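Dodus build thread: handheld gripper demos, page 3

petekfan_yyc
ok so results. 112 demos with the handheld grippers, wrist fisheye only, no arm in the room at all. Trained Revine on the lot overnight. Pick success on the real arm 43 out of 100. Was hoping for better tbh 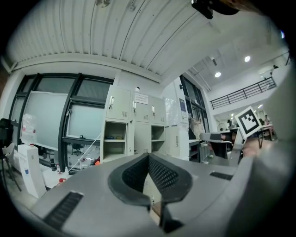
Relative poses only, no global frame. Marker on the finger gives gripper width and the rest comes from visual SLAM. Tracking dropped on 16 demos, tossed those before training.

gastberg_owner
43 is not bad for that few demos?? whats your latency like on the arm side

petekfan_yyc
havent measured. matched it by eye

gastberg_owner
well theres your problem mate

Jucélia Damasceno
Disagree, I'd look at the data first. Latency gives you overshoot, and you haven't said it overshoots. How much of the view is just casing? Big grey lump across the bottom eats a lot of pixels. We masked ours in August and it helped a bit.

petekfan_yyc
mostly it closes early. Not masking anything atm. Two-handed set is next, second gripper has its own marker card on top so in theory I can get the pose between the two of them

gastberg_owner
closing early IS latency. or your width calibration is off, redo that before you record anything else

Jucélia Damasceno
Calibration, maybe. Still not convinced on latency. Post a two-handed one if you've got it?

petekfan_yyc
yep, other gripper's on the right
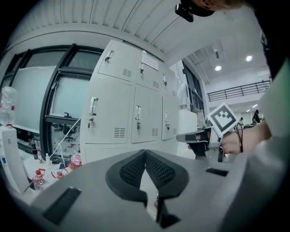 Things to try, in this order
1. width calibration, both grippers
2. measure the bloody latency
3. mask the casing, retrain on the same demos
4. more two-handed, up to 100 if my wrists hold out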